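Para curiosos y curiosas > La ropa y los zapatos > Nivel: primaria
Buscar en esta web... Escribe una palabra Buscar

¿Por qué los zapatos tienen un número?

Texto de Norbert Kocsis

Mira dentro de tu zapato, en la lengüeta o debajo de la plantilla. Seguramente vas a encontrar un número. Puede ser un 28, un 31 o un 34, depende de tu pie. Pero si coges una regla y mides tu pie en centímetros, no sale ese número. Sale otro mucho más pequeño. Entonces, ¿el zapato miente?

No miente. El zapato usa otra regla.

Una regla un poco rara

En gran parte de Europa los zapatos no se miden en centímetros. Se miden en puntos. El nombre completo es «punto de París», y cada punto es igual a dos tercios de un centímetro. Para imaginarlo, dibuja una línea de dos centímetros en tu cuaderno y divídela en tres trozos iguales. Cada trozo es un punto. Como ves, es pequeño, y por eso hacen falta muchos para llenar un zapato.

Además, lo que se mide no es exactamente el pie. Se mide la horma. La horma es una pieza con forma de pie, de madera o de plástico, y el zapato se construye alrededor de ella. Cuando el zapato está terminado, se saca la horma y queda el hueco donde tú metes el pie. El número cuenta los puntos que mide la horma de largo.

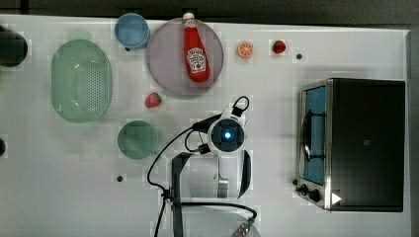
La horma siempre es un poco más larga que el pie. Esto es necesario, porque cuando caminas los dedos se mueven hacia delante. Si el zapato terminara justo donde termina el dedo gordo, a cada paso te darías un golpe.

Vamos a hacer la cuenta

Imagina un niño con un pie de 15 centímetros. Le damos un centímetro más para que los dedos tengan sitio, y ya tenemos 16. Ahora hay que saber cuántos puntos caben en 16 centímetros. Como en dos centímetros caben tres puntos, en 16 caben 24. Este niño necesita un zapato del número 24.

Puedes hacer la misma cuenta con tu pie. Pon una hoja de papel en el suelo, contra la pared, y apoya el talón en la pared. Otra persona hace una raya delante del dedo más largo. ¡Atención, el dedo más largo no es siempre el gordo! En algunas personas es el segundo. Después mides desde el borde de la hoja hasta la raya, sumas un centímetro, multiplicas por tres y divides entre dos.

Mide los dos pies. Casi todo el mundo tiene uno un poquito más largo que el otro, y hay que comprar el zapato para el pie grande.

Otros países, otras reglas

En Inglaterra usan un sistema más antiguo, que viene de los granos de cebada. Hace siglos se decía que tres granos puestos en fila medían una pulgada, y un número inglés es igual a un grano, o sea, un tercio de pulgada. Por eso allí los números son más pequeños, y los de los niños vuelven a empezar desde el uno cuando el pie crece lo suficiente. En Estados Unidos también cuentan con granos, pero empiezan desde otro sitio. En Japón usan los centímetros — creo que es lo más fácil para todos.

Una vez mi tía me mandó desde Loston unas botas con un 2 escrito en la caja. Yo pensé que eran para un bebé, y las dejé en el armario casi todo el invierno. Eran de mi tamaño.
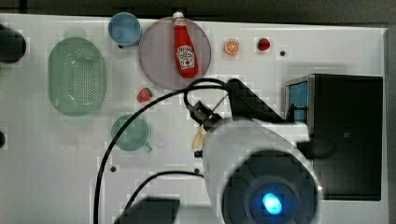

Colador verde claro y plato redondo grande sobre una mesa blanca.

Una visita al taller Ernus

En mi barrio, Buenaventura, está el taller Ernus. Yo aprendí allí a reparar zapatos en el año 2000, y todavía voy los viernes. En la pared del fondo hay 361 hormas colgadas de clavos. Las más viejas vinieron de una fábrica de Tisiscombe que cerró, y tienen el número grabado con un hierro caliente. La más pequeña cabe en la palma de mi mano.

Las hormas van siempre en parejas, una para el pie izquierdo y otra para el derecho. Durante mucho tiempo esto no fue así. Hubo épocas en que se hacían zapatos completamente rectos, iguales para los dos pies, y cada persona los iba deformando al caminar hasta que se volvían un poco cómodos.

¿Y el ancho?

El número solo habla del largo. Dos niñas pueden usar las dos un 32, y a una le aprieta el zapato y a la otra le baila. Es porque los pies también son anchos o estrechos, altos o planos. Algunas marcas escriben una letra al lado del número para indicar el ancho, pero muchas no lo hacen. Hay que probar los zapatos de pie, con los calcetines puestos, y caminar un poco por la tienda. Mejor por la tarde — los pies se hinchan un poco durante el día.

Palabras difíciles

Horma: pieza con forma de pie que sirve para fabricar el zapato.
Plantilla: la parte de dentro donde se apoya el pie.
Pulgada: medida antigua, de unos dos centímetros y medio.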